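## 4. Packing the Clerkell Tote

This section covers loading the Clerkell fabric tote for short trips: groceries, snacks, a picnic, or a day at the pool. For the insulated insert, see Section 6. For washing, see Section 7.

The tote has no frame and won't stand up by itself. Most packing problems come from trying to fill it while it hangs from one hand.

### 4.1 Before you start

1. Empty the tote and shake out any crumbs.
2. Check the seams at the base of both handles. If you find a loose thread longer than 15 mm, trim it. Don't pull it.
3. Lay the tote on a flat surface with the mouth toward you.
4. Set out everything you plan to pack and sort it into heavy, soft, and crushable items.

**Caution:** Don't load the tote past 40 pounds. The handles are tested to 4000 lifts at that weight, and the fabric will stretch before the stitching gives.

### 4.2 Loading heavy items

1. Open the mouth with both hands and push the sides down into loose folds until you can reach the bottom.
2. Place cans, jars, and full bottles flat against the base.
3. Fill the gaps with a dish towel or napkins.
4. Pull the sides back up to full height before adding the next layer.

Glass should be wrapped. The fabric is thin and gives no padding against a table edge or a car door.

### 4.3 Loading snack bags

Bags of chips and similar snacks go in last. They are mostly air, and they take up room that you may want for something else.

1. Hold the bag by its top seal, with the contents settled at the bottom.
2. Lower it into the mouth of the tote, bottom end first.
3. Let go once the lower half is inside, then ease the rest down with a flat hand.
4. If the fabric bunches under the bag, lift the bag out, smooth the fold, and start again.
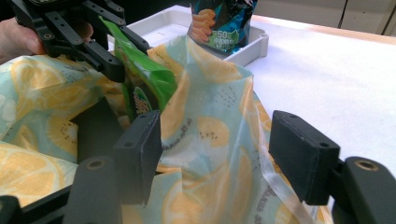 Two or three snack bags can stand side by side this way. Don't lay them flat and stack them, or the bottom one will be crushed by the time you arrive. Opened bags should be rolled down from the top and clipped before they go in.

**Note:** A slick plastic package tends to slide to the low side of the tote when you pick it up. Wedge it between two soft items, such as a sweatshirt and a loaf of bread.

### 4.4 Closing and carrying

1. Gather the top edge loosely. The tote has no zipper.
2. Bring both handles together and lift straight up.
3. Hold the tote for a few seconds and see whether it leans. If it does, set it down and move the heaviest item toward the center.
4. In a car, put the tote on the floor behind a front seat. It fits in the Brerkedeck cargo bin with the lid off.

**Caution:** Don't leave a loaded tote hanging on a hook overnight. The Standberg wall hook (part 153) is meant for the empty bag.

### 4.5 Unpacking

1. Take the snack bags out first, lifting each one by the top seal.
2. Remove soft items, then the heavy layer.
3. Turn the tote inside out and wipe up any spills with a damp cloth.
4. Let it air out before folding. Folding instructions are in Section 5.

Replacement handles and base panels can be ordered from Gagnon, parts desk, attention Uliana Antoniuk. Include the print name from the inside label so the colors match.

Section revised 11/18/24.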